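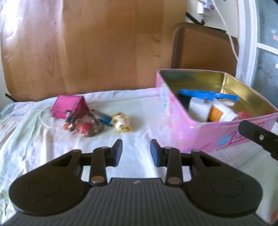 The Slow Work of Getting Linen Flat

Linen leaves the loom stiff. The warp has been coated with size, usually a starch paste, so that the yarns survive the abrasion of weaving, and the cloth at this stage handles like thin card. Everything a buyer associates with linen bedding is done afterward, in the finishing room, and most of it is done with water.

At the Ternlow mill, finishing takes up more floor space than weaving. Fouad Hamdy has run the department for 15 years. He trained as a dyer and still keeps his records the way dyers do, one card per lot, with a swatch stapled to the corner and the bath conditions written underneath.

Desizing comes first. The cloth is passed through a warm enzyme bath that breaks the starch into sugars, which then rinse out. Incomplete desizing is the most common cause of uneven finish, and it is hard to detect until the cloth has been dried. Hamdy tests with a drop of dilute iodine. A blue spot means starch remains and the lot goes back.

Scouring follows, in a mild alkali, to remove waxes and pectins native to the flax. The temptation is to scour hard, since a fully scoured cloth takes dye evenly. The cost is weight and strength. Flax fibers are bundles of short cells held together by pectin, and an aggressive bath begins to separate them. Ternlow stops early and accepts a slightly darker base shade.

Creasing is a separate problem. A flax fiber is highly crystalline and has little elasticity. When it is bent sharply, the hydrogen bonds between cellulose chains break and re-form in the new position, and the fiber has no mechanism for returning. Cotton behaves in a similar way but to a lesser degree. Wool, with its coiled protein structure, recovers almost completely overnight on a hanger.

The industry's usual answer is resin. A cross-linking agent is padded onto the cloth and cured with heat, tying neighboring chains together so that they resist displacement. It works, and it also makes the fiber brittle. In Ternlow's own abrasion trials, resin-treated samples lost nearly 33 percent of their tear strength. The mill dropped the treatment from its Sistivari sheeting and has kept it only for Rivas, a table linen that is folded more often than it is washed.

The alternative is mechanical softening. Wet cloth is tumbled against steel baffles in moving air for 30 minutes, then dried without tension. The bundles loosen slightly, and the creases that form afterward are shallow and rounded. The cloth still wrinkles. It wrinkles in a broad, irregular pattern that most customers read as texture.

Drying without tension has a further effect. Cloth held to width on a stenter frame stores the stretch and releases it in the first wash, often as shrinkage along the length. Relaxed drying takes up most of that shrinkage at the mill. The finished piece is narrower, and the loom has to be set wider to compensate.

For home care the same principles apply. Wash warm and remove the load while it is still damp. Shake each piece once along the warp, then hang it from the hem. Ironing, where wanted, should be done damp and from the reverse side. Bone-dry linen needs far more heat to flatten, and repeated pressing along one fold will eventually crack the fibers there.

Ternlow's next trial concerns a heavier cloth with the working name Jarkska. The first 1,000 meters came off the looms in May and are waiting for the iodine test.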